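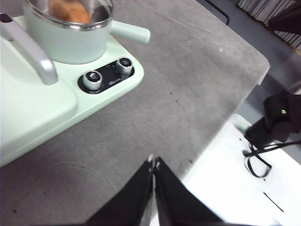
I have been meaning to write about breakfast in the new flat ever since we moved to Mukatum in March, and somehow it is Sep 30, 2026 already. The kitchen is tiny, with one stretch of worktop that has to do for everything, so whatever lives on it has to earn its keep. Our mint-green cooker has, bless it. I love that the little pot matches, right down to its stubby handle, and that there are only the two silver knobs to think about before I've had my tea. The grey worktop is another matter - it shows every crumb, and I wipe it far more often than I ever did the old one!

I did try hiding the cooker in the cupboard for a while, but I missed the colour, and lifting it out each morning was a nuisance. So out it stays. The lid gets washed by hand and dried straight away with one of my old Zisine tea towels, and I prop it by the window until it's wanted again.

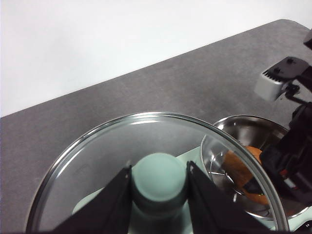 The glass lid and its pale green knob.

Next on my list is a shelf for the mugs, 14 of them at the last reckoning, which is silly for a household of two. I may have to be firm with myself.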